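Rokenel Roll-Top Bread Box, Six Months In
Posted 12 Dec 2019 by Carmela Pagano

My old bread box was a plastic bag with a knot in it. It cost nothing, took up no room and worked fine until I started baking my own sourdough, at which point I became the kind of person who reads reviews of bread boxes. Now I've written one, so the decline is complete.

The Rokenel is $46 before shipping, and the shop calls it a "bread home." It holds two medium loaves or one of mine, as my loaves spread out like a cat on a warm car. The lid rolls back into the body, so you can leave it under a wall cabinet without having to drag it forward every time somebody wants toast.

Does it keep bread fresh? Mostly. A plain white loaf went three days before I started looking at it as future croutons. Sourdough did better, with a crust that was still a crust on day four. Bagels turned into paperweights overnight, but bagels do that to everyone.

Rolls I wrap first. I tried it both ways for a couple of weeks and the wrapped ones stayed softer, though they also picked up a faint smell of new varnish until well into the second month. Airing the box out with the lid open helped. A saucer of baking soda did not, and I knocked it over.
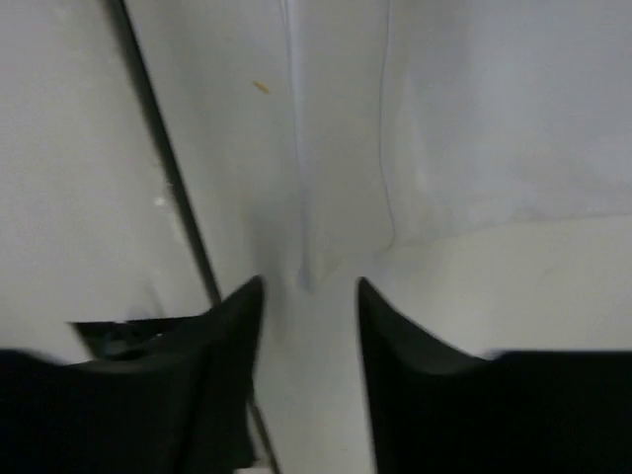
The lid

I have to talk about the lid. It slides beautifully about nine times in ten. On the tenth it stops halfway with a small cough and you have to push it back and start over, preferably before anyone sees you losing an argument to a bread box. Crumbs in the track are the cause. A dry pastry brush gets most of them out, and a chopstick gets the sesame seeds.

My neighbor Roksolana Hrynyshyn has the Cludance, which has a plain hinged lid and costs a good deal more. Hers has never jammed. It also needs so much headroom that it lives on top of her washing machine, two rooms from the toaster.

Cleaning

Wipe, dry, leave open for an hour. The booklet says this over 6 pages. There's a removable tray at the bottom, and I wish I'd found it before March.

Would I buy it again? Yes, with a sigh. If you bake every week, it earns its spot on the counter. If you buy sliced, keep the bag and learn a better knot.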